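Sunday at the Sorensen open day: hanging up a backpack, the hard way

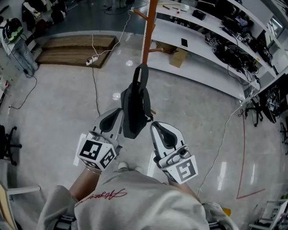

Two grippers, one backpack, one coat rack. The Sorensen demo floor in April.

I went because it was free and because a Dudby flyer had been sitting on my kitchen counter for two weeks promising "household robots, live." Dudby is the local tech meetup, and they had talked Sorensen into opening the workshop for an afternoon. I have been to enough of these to bring a sandwich and low expectations. The sandwich was good.

First complaint: the word "live." For most of the afternoon, the household work was done by people. They stand there with a gripper in each hand and do chores with them, and the recordings go off to train a robot called Ratus. Ratus itself was in the next room and came out at 3.

I'm not saying that's a cheat. They were pretty open about it when you asked. But you did have to ask, and the family standing next to me left still thinking they had seen a robot.

The chore I watched longest was the backpack one. You have a coat rack with a backpack hanging by its top loop, and the job is to get it off the hook or back on, using nothing but the curved fingers at the ends of the two handles. Well, I say two, they move like a claw machine at the mall. The patterned cubes on the handles are how the system keeps track of where each gripper is, or that was the explanation I got. I had a turn. It is harder than it looks. The loop on a backpack is a floppy little thing and you have no feeling in your fingertips at all. I dropped it, tried again, dropped it again and handed the grippers back to a line of kids who were better at it than me.

They want 700 good runs of that one task. I asked what makes a run good and the answer was a bit loose for my taste: the bag ends up where it should and nothing gets knocked over. Do slow runs count? Yes. Do lucky ones? Long pause, then yes. I'd want a lot more detail on that before I believed any success rate that comes out the other end.

About the robot. Ratus got 6 tries with the backpack. It hung the bag up on three of them. On one it let go early, and on the other two it stopped short of the pole and just waited until someone pressed a button. The crowd clapped for every success and went politely quiet for the rest. Then the host from Horner, the firm that puts up part of the money, told us the thing was "basically solved." Half is a coin toss. I would not call my car basically started.

I also asked what happens with a different rack, or a heavier bag. The one I lifted felt close to empty. Mine has a laptop, a lunch box and 17 pens in it on a normal day (I checked when I got home). The reply was that more variety is planned. Everything at these events is planned.

Now the fair part. The people doing the work were patient and knew their stuff, and the workshop looked like a place where things get done – cables all over the shelves, chairs pushed wherever. I trust that more than a showroom. And when Ratus did get the loop over the hook, it was a strange and pretty nice thing to watch. I just wish the flyer had said what we were going to see.

If they do another one in the fall I'll probably go. Parking is bad, so take the bus. And I'm bringing my own backpack, pens and all.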